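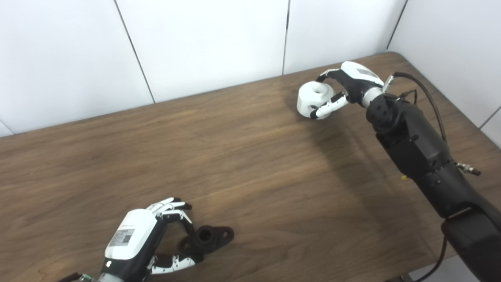
Nava Grasp 2

Two-handed grasp planning for humanoid hands

Nava Grasp takes what the head camera sees and turns it into finger targets for both hands at once. It's the piece of our stack we get asked about most, and version 2 is a big step up – we rewrote the planner from the ground up and it's a joy to use!

What's new

One plan, two hands. The old release planned each side separately and checked for clashes afterwards. Now a right hand can keep hold of a white plastic-looking part while the left closes around a black flanged one, and both live in the same plan with their own force limits.

Dark parts on shiny tables. Matte black fittings used to come back from the perception module as one flat blob. Lalit Bhatia's new edge model looks for bosses, ears and bolt holes first, then fits the outline, and it copes much better with glare on polished timber.

Thumb-first approach. You can choose which digit leads. For low, flat parts we like the thumb in front and the fingers coming over the top, and that's now the default preset (called "saddle" in the menu).

Cable-aware arm paths. Draw a keep-out sleeve for your wrist cabling once and the planner carries it through every pose.

What's in the package

Planner, perception module and the Zovon viewer, where you can scrub through a plan and drag any fingertip to a new spot. The part library ships with 484 shapes, including 121 flanges and brackets. Adding your own takes a mesh file and a colour tag.

Requirements

Linux workstation with a supported graphics card
Calibrated head camera
Joint position and current feedback from each hand
Skovberg or Zanholm arm driver, or your own through the open interface

Trying it out

The trial licence runs for 28 days with nothing switched off. Deepak Maurya looks after new set-ups and is happy to go through your calibration files with you – send them along with your hand model and driver version.

Part no. 1025
Page updated Thursday, August 4, 2022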